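Public Order and the Citizen
Handout for Unit 4: Who keeps the peace, and at what price?
Course instructor: Harsh Joshi
Version of 15/01/2022

Please read this handout before the meeting and bring it with you. The reading from Tkachuk (chapter 2) is still required. The handout does not replace it.

1. Where we stopped last time

In Unit 3 we discussed why people obey a law when no officer is watching them. Most of you answered with fear of punishment, and a few of you answered with habit. I asked you to keep both answers, and I ask it again now. In this unit we look at the officer, and at the rules that say what an officer may do.

The main term is "policing by consent". It means that the police have their power from the public, and that the public accepts the power as long as it is used in a way that most people find fair. The term is old and it is used very loosely in newspapers. In your papers, please say each time whose consent you mean. The consent of a shop owner and the consent of a teenager who is stopped on the street every week are two different matters.

2. Discretion

Discretion is the freedom of an officer to choose between several lawful actions. A driver goes through a stop sign at six in the morning on an empty road. The officer can write a ticket, give a warning, or do nothing. All three may be permitted.

Students often think that discretion is a mistake in the system, and that better rules would remove it. Tkachuk does not agree with this, and I also do not agree. A rule is written by a person who cannot see the street. Somebody must decide if the case in front of him is the case which the rule had in mind. But discretion has a cost. If it is used for some people and not for others, the law is in practice two laws.

Remember also that discretion does not belong only to the police. A neighbor has it, when he decides to call or not to call. The dispatcher has it, and so has the prosecutor. Much of what arrives in court has already passed through the hands of four or five people who could have stopped it.

3. The home and the street

In most legal traditions the home is protected more strongly than the street. To enter a house the police need, as a general rule, a warrant or an emergency. What counts as an emergency is the difficult part, and the courts have filled many pages with it.

The reason for the protection is partly practical and partly moral. At home people speak without care, they leave their letters open, they argue in the kitchen. A state that can walk in at any hour changes how people live even if it never walks in.

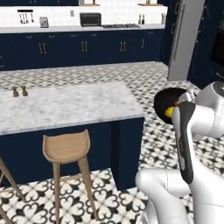 4. Case for discussion: the town of Drokia

We will work with the same case in all groups. Drokia is a small town with 17 officers. In July there were three burglaries on one street, and the residents asked for more patrols. The mayor agreed. For 30 days, officers stopped people on foot after dark and asked for their names and where they were going. They recorded 124 stops. Eight of the stops led to an arrest, and none of the arrests was for burglary. There were no new burglaries in the period.

After the month the residents were divided. At the public meeting one man said that he slept well for the first time since spring. A woman who works nights at the bakery said that she was stopped on five evenings, twice by the same officer, and that she now takes a longer way home.

Please prepare short notes on the following points:

a) The mayor says the patrols worked. What would we need to know before we can agree with him?

b) Did the town give its consent? Think about who was at the meeting where the patrols were asked for, and who was at work at that time.

c) Suppose that the arrests had been for burglary. Would your opinion on the stops change? Try to explain why or why not.

d) Write one instruction, not longer than two sentences, which you would give to the officers if the patrols were repeated.

On point (d) I am strict about the length. Last year I received instructions of a full page, and an officer cannot carry a page in his head.

5. Two positions in the literature

The first position is found in Dernari. She writes that order comes first, and that rights have no value for a person who is afraid to open his door. For her, the state must show its presence early, in small matters, so that the large matters do not grow.

The second position is found in Plitico. He answers that people who are treated as suspects stop helping the police. They do not call, they do not testify, and the small matters become invisible. In his view Dernari counts the stops and forgets the silence that comes after them.

Be careful not to make these authors more simple than they are. Dernari writes a whole chapter on complaints against officers, and it is a severe one. Plitico accepts stops when there is a clear description of a suspect.

6. Written work

Length is two pages. Choose one side in the Drokia case and defend it, and give at least one paragraph to the strongest argument against you. Quote either Dernari or Plitico with the page number. Papers go in the box next to my office door or by e-mail, but please not both ways, as I have then graded the same paper two times.

For the next unit, read Tkachuk, chapter 3, up to the section on juries.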